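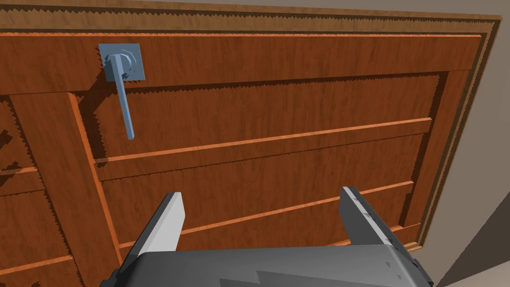 Timo Harms wrote after the open day that he had driven the simulated arm for ten minutes, enjoyed it, and left without knowing whether his attempts would be kept, and that a data card ought to settle that question on its first page. They were kept if the consent box was ticked at the sign-in desk, and removed the same evening if it was not.

Ploscombe Open Day Episodes
Data card and usage notes, version 2

Summary

This release contains 3,620 simulated manipulation episodes collected in connection with the November open day at the Ploscombe robotics laboratory. Of these, 1,479 were driven by visitors during the public sessions. The remainder were recorded by laboratory staff in the weeks of preparation, using the same simulator build and the same control stations. All episodes concern a single family of tasks: bringing a two-finger gripper to a lever handle mounted on a paneled wooden front, and operating the handle.

The release is intended for people who study how newcomers control a robot arm. It may also serve those who need imperfect demonstrations, with pauses, overshoots and changes of mind left in. It has not been filtered for quality.

The open day

The laboratory opened its doors from 10:00 to 16:00. Visitors were received in small groups, given a short talk by Pouran Akbari on what the arm can and cannot do, and then shown to one of the control stations. Each visitor had one practice run that was not recorded, followed by as many recorded attempts as the waiting line allowed. In total 110 visitors agreed to have their attempts included.

Stations were supplied by Geltden and ran the Brutance simulator on laboratory machines. A member of staff stood beside each station and was permitted to answer questions about the controls. Staff were asked not to advise on strategy. In practice this rule was not kept perfectly, particularly with younger visitors, and the field "coached" marks every attempt in which the attendant recalled having given a hint.

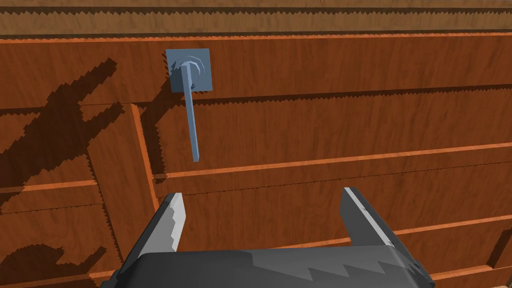
The question most often put to the attendants was how far away the handle was. Visitors worked mainly from the view above the gripper, without a depth display, and many reported that they judged distance poorly until they had tried the task several times. Hooman Golestani, who led the afternoon groups, found that the simplest advice on reading the view was to look for the gripper's shadow. With the fingers wide open below a hanging lever, as they are at this point of the approach, the large two-pronged shadow on the wood to the left gives a second outline to work with. Attempts in which this was pointed out carry the note "shadow hint" in addition to the coached mark. Users comparing visitors with staff may wish to leave these attempts out.

Contents of an episode

Each episode is stored in its own folder and contains:

- the image sequence from the gripper view
- the commanded and measured positions of the arm joints
- the opening of the gripper at each step
- the pose of the handle and of the front on which it is mounted
- a plain text file with the station, the session, the operator code and any notes

Operator codes are random and are not linked to names. The sign-in sheets were destroyed once the consent list had been checked against the recordings. A visitor who kept the card handed out at the desk can still ask for removal by sending the code printed on it to the address in the contact section.

Outcome labels

Every episode has one of three labels: completed, not completed, or stopped. The first two were set by the simulator from the final angle of the lever. The third was set by hand when a visitor gave up the station or the session ended. The label describes the episode as a whole and should not be read as a statement about any single image in it.

A further 19 episodes were labeled by the simulator as completed although the attendants disagreed. Manouchehr Ghaffari reviewed these after the event and they have been moved to a separate folder named "disputed". They are not part of the total given in the summary.

Known limitations

Rendering. The boundaries of raised wood trim show a saw-toothed outline under the lighting used on the day. This comes from the shadow settings of the build and was noticed too late to correct before the public sessions. The staff episodes were left as they were, so that the two parts of the collection match. Methods that depend on clean edges may be affected.

Population. Visitors chose to attend a robotics open day and are not a sample of the general public. Ages were recorded only as adult or minor. Minors took part with a parent or guardian present, and a guardian's signature was required for their attempts to be kept.

Timing. Two stations ran slightly slower than the others before noon. Time stamps are in simulator time and are correct within an episode, but the time a visitor experienced at those stations was longer. The affected sessions are named in the changes file.

Controls. Left-handed visitors were offered a mirrored layout after several of them asked for it. The change was made between the morning and afternoon groups, and the field "layout" is therefore always "standard" for morning episodes.
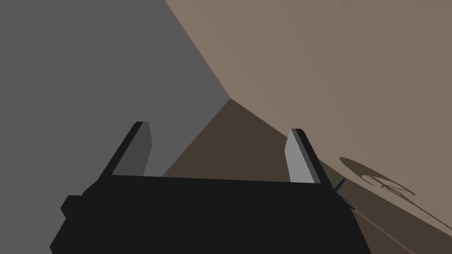 Camera direction was left entirely to the operator, and the images vary a great deal as a result. Visitors were told that they could turn the arm wherever they liked and that nothing could be damaged. A good share of the image material was therefore taken up by plain surfaces. In views of this kind, with flat gray and tan planes past the open fingers and only a blurred, claw-like shadow on the tan one, there is little for an image-based method to hold on to. Such stretches have been kept in full. Users who wish to skip them can filter on the field "handle_in_view", which is computed from the simulator's own geometry and does not depend on the images.

Recommended use

The division into training and test sets was made by operator, so that no visitor appears in both. Users are asked to keep this division when reporting results. Mixing the attempts of one person across the two sets gives figures that look better than they should, as the laboratory found in its own early trials.

The collection is not suited to ranking individual operators. Consent was given for research on control methods and teaching, and the laboratory will not support work that attempts to identify visitors or judge their ability.

Results obtained in simulation with this material should not be taken as evidence of safe behavior on a physical arm. No physical arm was operated by the public at the open day.

Changes since version 1

- A statement on consent and removal has been added at the head of this card, following Mr. Harms's letter.
- The "layout" field has been filled in for all episodes.
- The "disputed" folder has been separated from the main collection.
- Spelling errors in the attendants' notes have been left alone – one correction in version 1 changed the meaning of a note, and it has been reversed.

Access and contact

The files are held on the Rostami archive server and may be requested in writing. Requests should state the name of the institution, the purpose of the work and the person responsible for storage. Removal requests are handled by Kourosh Ranjbar and need no reason. The card code is sufficient.

Visitors who would like to be told of the next open day may leave an address with the front office, which keeps that list apart from the data.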